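Notes for the Illcombe talk – Desks that stay clear
Speaker: Kendra Fraser, Kidwood

Slide 1. Say hello, thank Ute Voß for the invitation. The talk runs 13 minutes, so keep questions for the end.

Start with the top itself. Most people choose a desk by width and never think about the surface. Pass the sample board along the front row now.

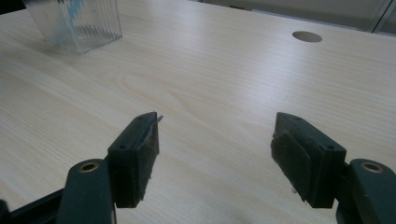
Pale tops are what we get asked for most at Kidwood. They make a small room feel bigger, but they also show every pen mark. Point out the fine grain running on the diagonal and the oval swirls near the middle – a bit of figure like that is easier to live with than a plain white top. Mention the Morais order here if time allows.

Slide 2. Cables and small things. Keep chargers near the opening in the top, and give loose items one box. Clear plastic works well, as you can tell at a glance that something is in it. Pause here and let people look at the round hole on the right and the ribbed container on the left.

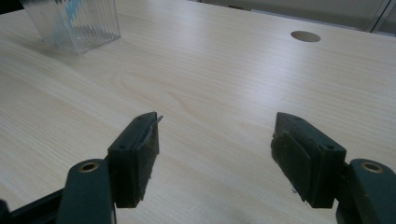

Slide 3. Clearing up at the end of the day

Two minutes is enough. Cups first, then paper, then wipe. Tell the Merkum story – keep it short this time. Handouts are by the door.

© Kidwood | Contact | Back to top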